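Londusdale Youth Groups Association
Press release
July 17, 2024

Single registration scheme for youth groups in Londusdale to open in January

The Londusdale Youth Groups Association will replace its separate joining, transfer and event forms with a single registration scheme. The scheme will apply to all groups affiliated to the Association, both uniformed and non-uniformed. It opens in January and will run on the Kudex membership system, which the Association has licensed for an initial term.

Under the present arrangements each group keeps its own register and sends a return to the district office once a year. A young person who moves from one group to another is entered afresh by the receiving group, and the earlier record is closed when the next annual return is made. Between those dates the same person may appear on both registers, or on neither.

The last annual return recorded 3,471 young members. A check of the group registers by the district office, completed this summer, gave a figure of 3,826. The difference is made up mostly of members who joined after the return was sent in, with the remainder being transfers that had been closed at one group and not opened at the other. The higher figure has been adopted for insurance and for the allocation of places at district events.

"The registers were kept properly by the groups," said Anneliese Strobel, district registrar. "The weakness was in the transfer procedure, which relied on two paper forms reaching the same office. One record for each member, held centrally and edited by the group, removes that step."

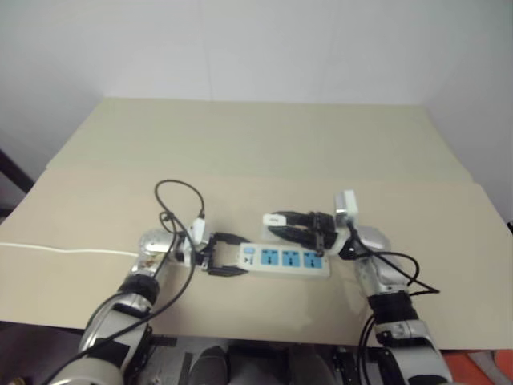 Robot arms and a white power strip on a beige table.

What the scheme covers

A registration record will hold the member's name, date of birth, home group, section, emergency contacts, medical and dietary notes, and the consents given by a parent or guardian. Members aged 18 and over give their own consents. The record stays with the member when he or she moves to an older section or to another group within the district.

Group leaders will be able to see the records of members in their own group. Section leaders will see their own section only. Event organisers will be given access to the emergency and medical details of those booked on to the event, from the day before the event opens until the day after it closes. The district office will be able to see names, sections and dates, but will not have routine access to medical notes.

Every time a record is opened, the system logs the name of the person opening it. Groups may ask for a copy of the log for their own members at any time.

Joining and transfers

A parent or guardian who wishes a child to join a group will complete one form, either online or on paper. Paper forms will remain available from every group and carry the same questions in the same order. A leader then accepts the application, places it on the waiting list, or passes it to another group with the parent's agreement. An application that is passed on keeps its original date.

Waiting lists will be held in date order by section. Groups may continue to give priority to the brothers and sisters of existing members and to the children of leaders, provided that the rule is written down and shown to applicants before they apply. Groups that have no written rule will be treated as working in date order.

For transfers, the leaving group releases the record and the receiving group accepts it. Until the record has been accepted, the member remains insured through the leaving group. A release that has not been accepted is referred to the district office, which will contact both groups.

Subscriptions will continue to be set and collected by the groups. The scheme does not handle subscription payments, and groups should keep their present bank arrangements.

Camps and activity days

Bookings for camps at the Cellari site will be made through the same system from the start of the spring programme. At present, a group books its pitch with the site and separately sends a list of names to the district office. Under the new scheme the group selects the members who will attend, and the list and the pitch booking are made together.

The site is licensed for 500 people overnight, including leaders. The system will stop accepting bookings once that number has been reached, and will offer the next free date. Day visitors are counted separately and must be booked in by the host group. Leaders are reminded that the ratio of adults to young people is calculated on those staying overnight, so an adult who attends only during the day cannot be included.

Kit hire from the district store is not affected. Tents, stoves and water carriers should still be booked by telephone or in person, and returned clean and dry to the counter at Bayram House. Damaged items should be labelled before they are handed in – a strip of tape on the outside of the bag, with the fault written on it, is sufficient.

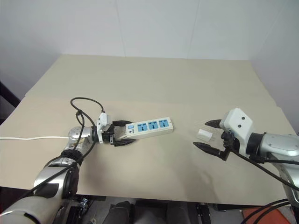

Silver-and-white robotic arm with a gripper, at a beige tabletop.

Transfer of existing records

Groups are asked to send their current registers to the district office in any of the accepted formats. A spreadsheet is preferred. Groups that keep a card index or a bound register may bring it to Bayram House, where the entries will be keyed in by district staff while the leader waits, or by arrangement. Registers will not be kept overnight.

The following points should be checked before a register is sent:

Names should be given as the family writes them, including accents and other marks. The system stores these correctly and will print them on badges and certificates.

Dates of birth should be given in full. An entry showing only an age will be returned to the group.

Emergency contacts should be confirmed with the family. A number carried over from an earlier year should not be assumed to be current.

Medical notes should not be sent by email. They may be handed in on paper, or entered by the group once its account has been opened.

Former members should be left out. Groups must keep their old registers in accordance with their own retention policy, and the district office will not store them on a group's behalf.

"We would sooner have a register late and complete than early with gaps," said Canan Güneş, who is responsible for the changeover at the district office. "If a group is unsure about an entry, it should leave the line in and mark it. We will telephone."

Once a register has been loaded, the group will be sent a printed copy to check against its own. The record is treated as live only after a leader has signed the copy and returned it. Corrections can be made by hand on the printed copy.

Training for leaders

Each group should nominate 2 leaders to be trained in the use of the system, so that the group's records can be kept up to date during holidays or illness. Sessions will be held at Bayram House in the evening, with a repeat session for those who cannot attend at that time. Dates will be sent to group leaders with the autumn programme.

The session covers accepting an application, releasing and accepting a transfer, making up a camp list, and printing a section register for use at meetings. No previous experience is needed beyond the ability to use a web browser. Leaders may bring their own laptop or tablet, and should bring the charger.

A written guide will be issued at the session. It will also be sent on request to any leader, whether nominated or not. Young leaders under 18 may attend as observers but cannot be given an account.
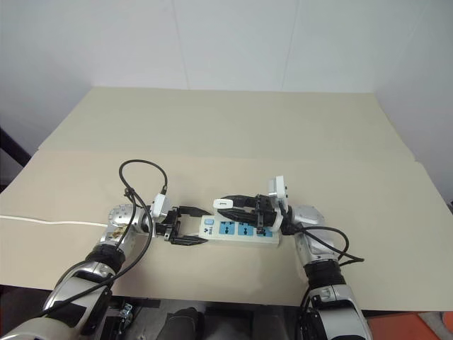

Badge and award records

Awards will be added to the member's record by the section leader. Awards gained before the scheme opens may be entered at the leader's discretion, and there is no closing date for doing so. Where a member has begun an award with one group and moved to another, the completed parts will be shown on the record and need not be repeated.

Badge orders will continue to be placed through the district store. The store will accept a printed award list from the system in place of the existing order form. The existing form may be used until stocks run out.

Programme time and nights away will also be recorded, and will be totalled by the system for those awards that require them. Leaders who have kept these figures on paper should retain the paper until the member has checked the total.

Arrangements during the changeover

The present annual return will be collected once more, in the usual form. Groups that have already had a signed register loaded before the return falls due will be excused from it.

The district office will be closed to callers for two days when the system opens. The emergency telephone line for groups in camp will be staffed as normal. Groups planning an activity in that period should print their lists in advance and carry them on paper.

Any group that is not ready by the opening date may continue with its own register until the end of the spring programme. Members of that group will still be insured and may still attend district events, but their names will have to be sent in by hand for each event.

Enquiries

Questions about the content of a register, or about the joining form, should be addressed to Anneliese Strobel, district registrar. Questions about accounts, training and the transfer of existing records should be addressed to Canan Güneş. Both can be reached at the district office, Bayram House, Londusdale, during office hours.

Parents who wish to register a child before the scheme opens should contact the group they wish to join in the usual way. Applications already on a waiting list will be carried across with their dates unchanged.

Ends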